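In Praise of the Slow Laundry Day

I love doing laundry, and I will argue with anyone who calls it a chore to be gotten rid of! Give me a free morning, a radio, and a heap of shirts, and I am about as content as I ever get.

My friend Rozália Somogyi thinks I'm nuts. She sends everything out to a wash-and-fold on Duggan Street and picks it up in tidy paper bundles, and I see the appeal (I really do, especially in October, when her work goes wild). But she hasn't mended a sock in 9 years, and I think the two facts are connected.

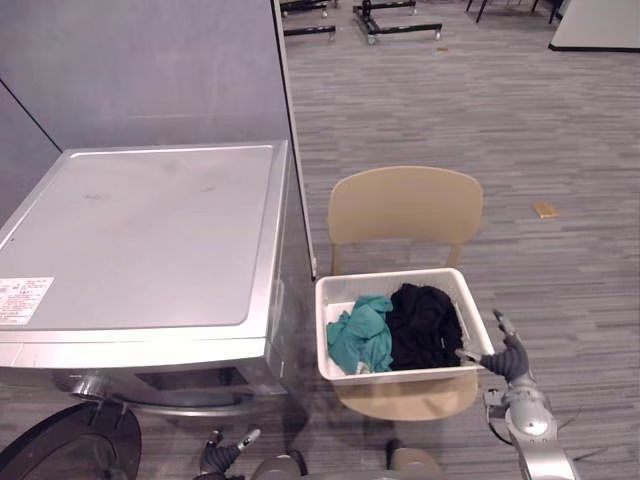
When you handle your own clothes every week, you get to know them. You find the loose button before it drops off. You notice that the blue sweater is going thin at the elbow, and you still have time to do something about it - a patch, a bit of darning, whatever you can manage. My darning is terrible and I wear it proudly.

I also think we wash far too much. Jeans can go for ages. A wool sweater mostly wants a night by an open window. I dropped from five loads a week to two, and my black things have stayed black so much longer that I wish I'd started at twenty.
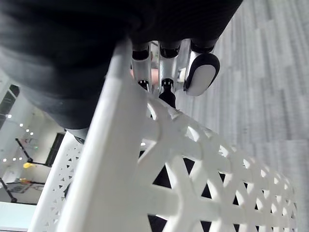
Dark fabric and a white lattice.

So please, before you pay someone to take the whole business away, try one slow laundry day. Put on a long record. A full cycle on my machine runs around 90 minutes, and that's enough for a good phone call, a pot of soup, and the hem you've been putting off since summer.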